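Sports Journalism, Unit 2
Handout: writing the match preview
Tutor: Melaniia Harasym

A preview runs before kickoff and tells readers what each side needs. 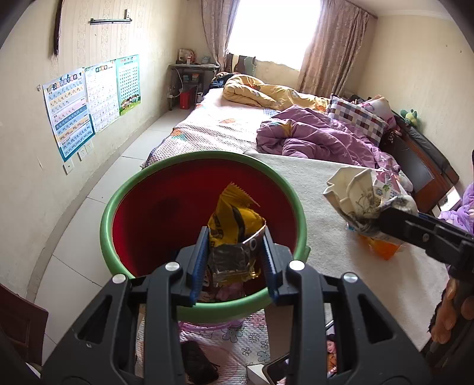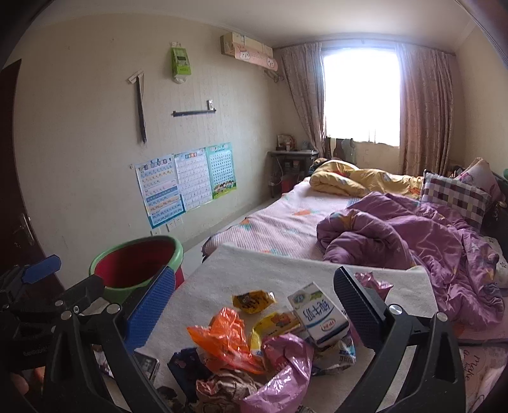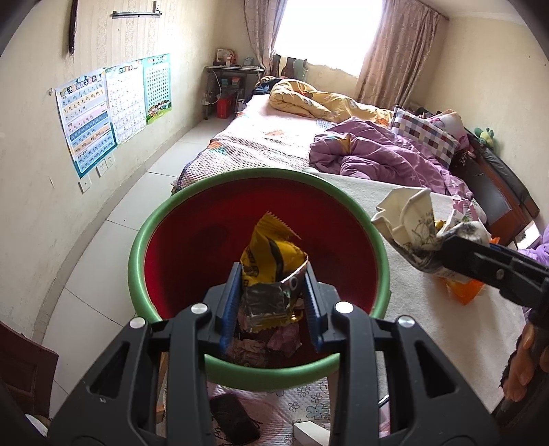 Put the stakes in your first sentence. Then team news, then one tactical point, such as a slow back line against quick wingers. Check recent form yourself.

Length: 200 words. Vinzenz Eder's preview of Bedetti v Zavell ran to 237 and lost its last paragraph.

For December: read the Grarico cup preview and mark every claim that has no source.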